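3.2 Contract status and minutes played

The second part of the analysis looks at whether players in the last year of a contract were used differently from teammates with longer deals. Club officials often say that selection is left to the coach and that contract talks have no bearing on it. Supporters often believe the opposite. Neither view has been tested much below the top divisions, where squads are smaller and a coach has fewer players to choose from in each position.

We used the player file described in Section 2, which holds 546 player-seasons. Of these, 104 were seasons in which the player's contract was due to end the following summer and no extension had been announced by the opening match. We call these open seasons. All other player-seasons are treated as closed, including those in which a club held an option for a further year. We checked the option cases separately and the results did not change in any way that matters here.

Minutes were taken from official match reports. Stoppage time was left out, so a player who started and finished a match is credited with 90 minutes. Cup matches were left out too. Clubs such as Ralville rest most of their first team in the early cup rounds, and including those matches would make fringe players look more important than they were.

Goalkeepers were removed from the main model. A club rarely changes its goalkeeper for reasons of form, and the few changes in our file were nearly all the result of injury. Loan players were kept if they spent the whole season at one club and dropped if they moved in the winter window. 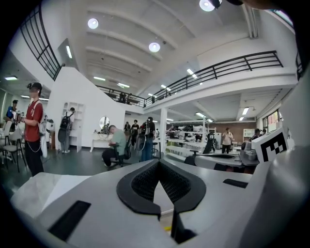 Figure 4. Hand-held gripper and workspace.

The main model compares each player with himself in the season before. This removes a good deal of the difference between strong and weak players, which would otherwise swamp the effect we are looking for. It also means that a player needs two seasons at the same club to be included, and new signings are therefore absent from the results in Table 5.

In the first half of the season, players in open seasons were used as much as they had been a year earlier. The gap between the two groups was small and changed sign depending on which controls were added. In the second half, open-season players started fewer matches. The drop was clearest among players aged 30 and over and among wide players. Central defenders showed no drop at all — at Cinomness they played slightly more.

The timing deserves some comment. The decline begins in March in most clubs, after the winter window has closed and at a point when players with expiring deals may already have agreed terms elsewhere. We do not observe those agreements directly. A player who has signed for another club may be left out by his coach, may ask to be left out, or may be carrying an injury that he would have played through in another year. The match reports do not separate these cases.

We also looked at the 15 players who signed an extension partway through an open season. Their minutes did not fall in the second half. This fits the idea that an unsettled contract plays some part in selection, but the group is small and clubs tend to extend the players they already want to use. We would not read much into it without a larger file.

League position made a difference. Clubs with nothing left to play for moved to younger players earlier, and older players in open seasons lost the most minutes there. Clubs still involved in promotion or relegation kept their usual teams for longer. When the sample was limited to those clubs, the second-half drop was less than half its original size and was no longer significant at the usual level.

Two checks were run on these findings. First, we raised the entry threshold, keeping only players with at least 100 minutes in the earlier season. The pattern was the same. Second, we left out one club at a time. Removing Ralville, which had the oldest squad in the file, weakened the age result but did not remove it. Leaving out any other club had little effect.

Section 3.3 turns to the coaches and asks whether a change of coach during the season altered the use of players in open seasons.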